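Chapter 7
Surface Reflectance and the Choice of Finish

7.1 Scope of the chapter

Chapter 6 treated the lamp as the only source of light in a room. In practice a large share of the light reaching a desk has already struck at least one other surface. The present chapter deals with that share. It defines reflectance, separates diffuse from specular reflection, and gives a method for estimating the average reflectance of a room with mixed finishes.

7.2 Definitions

Reflectance is the ratio of light leaving a surface to light falling on it. It has no unit and is written as a decimal or a percentage. A ceiling with a reflectance of 0.80 returns 80 percent of the incident light and absorbs the remainder, assuming none passes through.

A diffuse surface scatters light in all directions. A specular surface returns it at an angle equal to the angle of incidence. Most painted walls fall between the two, and gloss paints lie closer to the specular end. Two finishes may have the same reflectance and differ greatly in glare.

7.3 Area weighting

The average reflectance of a room is found by multiplying the area of each surface by its reflectance, adding the products, and dividing by the total area. Windows are entered at their night value unless blinds are fitted. Furniture is left out of the first estimate and added in Section 7.6.

The Tanui reading room, used in the worked problems, has a floor area of 40 square meters and 2 doors. Its finish schedule was prepared by Ilze Liepiņa and appears in Appendix C.

7.4 Work surfaces

A dark desk under white paper forces the eye to readapt with each glance away from the page. A very pale desk reduces this contrast but shows shadows more plainly, and a glossy one may reflect the lamp itself. Values between 0.30 and 0.50 are used in the problems for bare desks. A white covering over a wooden table raises the value and must be entered as a separate surface.

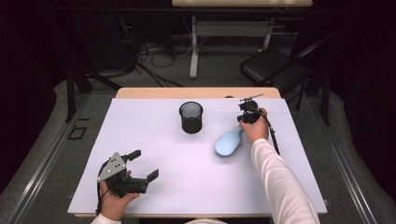 7.5 Measuring reflectance on site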